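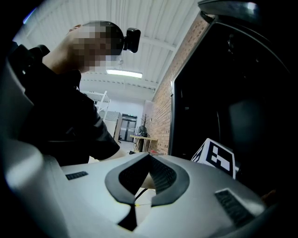 Does sealing an old brick wall do anything for damp?

Posted by Oľga Michalík, Udembridge

We have one bare brick wall indoors, and a salesman from Tolen wants to coat it with clear sealer for 3,000. He says it will stop the white powder that keeps coming out near the floor. He never took a moisture reading, and he got vague when I asked what happens to water already in the brick. Is this worth paying for?

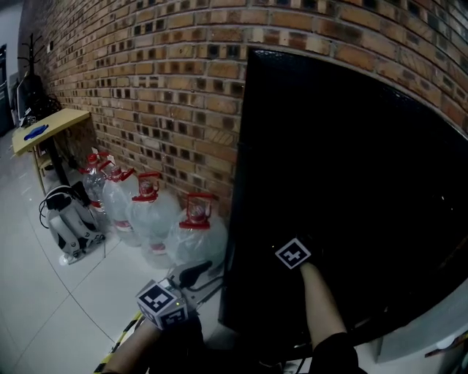
Norbert Paulík
I wouldn't. White powder is usually salt left behind as water leaves the brick. Seal the inside face and the water is still in there, and it may push the surface off in flakes. Brush it dry, don't wash it, and go look outside: gutters, soil piled against the wall, hard cement pointing. My gutter repair cost 50 and I'm still waiting to be told what a sealer would have added. Check again in April after the wet months.

Gajdoš
Sealed mine 6 years ago, no problems. Just get the breathable kind.

Norbert Paulík
"Breathable" is on every can I've ever picked up. Was your wall damp to begin with?

Gajdoš
No, it was just dusty.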